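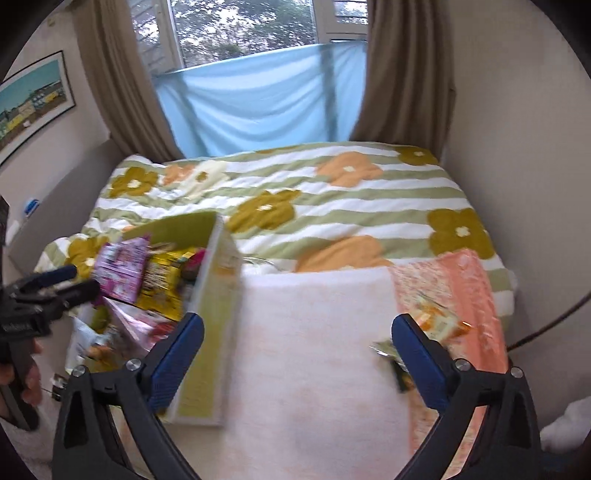
Packaged snacks and grippers at the bedside.

Help us plan our next equipment order at Jukance

We're looking for people in and near Gurnitholm who would enjoy spending a few hours at home with a pair of hand-held grippers, picking up small packets, putting them down again, and then telling us (at whatever length you like!) how it all felt. We have $2000 set aside for new grippers and spare pads in May, and before we spend any of it we would love to hear from the hands that use them.

You need no experience with robots at all, only a bit of patience and a bed or table to work on. Each person does 5 short sessions and fills in a form on comfort, weight and grip after each one.

Please write to the Ilar planning desk, quoting call 217, by 2020-12-06. We do read every letter.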